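Arrumar a mesa: o cesto resolve mesmo?

Muita gente diz que basta comprar um cesto e a confusão desaparece. Será? Um cesto não arruma nada sozinho. Se puseres lá dentro lápis, meias e uma bolacha, tens a mesma confusão, só que com paredes.

Olha para um cesto de rede. Os fios finos cruzam-se e fazem quadradinhos, e as varas mais grossas seguram a forma. O ar passa e vê-se o que está guardado. Mas o pó também passa, e um clipe pequeno pode escapar pelos buracos.

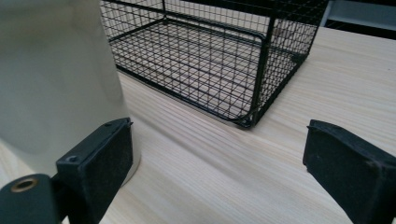

Um cesto de rede preta em cima da mesa.

E a cerâmica? Começa por ser barro, que vai ao forno a centenas de graus. O brilho vem do vidrado, uma camada parecida com vidro que derrete com o calor. Às vezes o vidrado escorre e endurece assim, com ondas e riscos. Há quem diga que uma peça escorrida é sempre feita à mão. Desconfia: as fábricas também sabem fazer esse efeito.

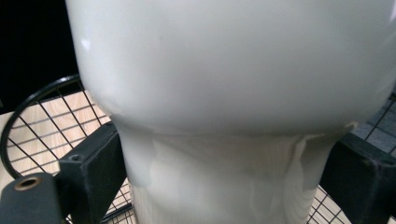 Cerâmica branca brilhante: lisa na parte larga, com marcas de vidrado escorrido na parte estreita.

Também se ouve que a cerâmica é muito resistente. Depende. Aguenta bem o calor, mas uma queda pode parti-la.

Experimenta em casa: arruma a tua mesa com um cesto e espera 20 dias. Continua arrumada? Se não, talvez a culpa não seja do cesto.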